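We use cookies to remember your settings on this site. Accept / Manage

Section 4: Putting small kitchen appliances on a schedule

By now your Pultell hub should be online and your first smart plug should be showing up in the app. If it isn't, go back to Section 3 and sort that out first, I'll wait. This section covers the things that live on counters and side tables - kettles, coffee makers, toasters, that sort of stuff.

I'll say this up front: a smart plug can tell you what an appliance is drawing and it can cut the power. It can't push a lever down or fill a water tank. So for most kitchen gear you're setting up an automatic OFF, and I think that's the more useful half anyway (I've left enough things switched on in my life to know).

CAUTION: Never set an automatic ON for anything that heats. The app will let you do it if you dig through the menus. Please don't.

Before you start, get the appliance where it's going to stay. Moving the plug to another outlet later means redoing the signal check, and that's the most boring step in the whole guide.

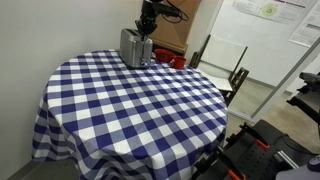

Toaster in position at the back of the table.

Adding the appliance

1. Check the rating plate on the bottom or back of the appliance and write down the wattage. Mine says 1182, which is a funny number, but go with whatever yours says.

2. Open the Pultell app, tap your plug, then tap Appliance Profile. Pick the closest match from the list. If there isn't one, choose Other and type in the wattage yourself.

3. Plug the appliance straight into the smart plug, and the smart plug straight into the wall. No extension cords, no power strips, no adapters.

4. Run the appliance once, start to finish, with the app open. You'll see the reading jump up and then drop back. Tap Save as Normal Cycle when it's done.

5. Set your cutoff time. The box wants seconds, which took me a while to spot! I use 400 for a kettle and 593 for a slow old coffee maker. Whatever you choose, it should be longer than the cycle you just saved.

NOTE: If the plug clicks off in the middle of a cycle, your cutoff is too short. Add a bit and run step 4 again.

Standby power

Plenty of appliances sip a little electricity just sitting there, for a clock or a light or nothing you can see at all. The app calls this Idle Draw, and it can confuse the plug into thinking something is still running. To fix it, go to Settings, then Idle Draw, then Learn, and leave the appliance alone until the bar fills up. Don't open the fridge on the same circuit while you wait - okay, you can, but the reading gets jumpy.

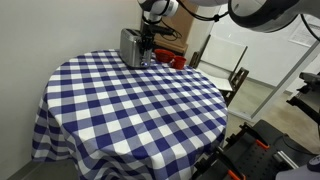
A reader, Ásgeirsdóttir, wrote in to say that Learn kept failing on her plug until she updated the firmware to build 185, and after that it went through on the first try. She also suggests turning off the Evbridge link while the bar is filling, and I've added that below.

6. If you use Evbridge to connect other brands, switch it off before you tap Learn and back on afterward.

7. Name the plug something you'd say out loud. "Kettle" works. "Wuneo plug 2 kitchen left" will drive you up the wall every time an alert pops up.

CAUTION: If the plug feels hot or smells odd, switch off that outlet at the breaker, let everything cool, and stop using the plug.

Grouping plugs by room is in Section 5.

Questions? Use the contact form | © 2026 Pultell setup guides | Back to top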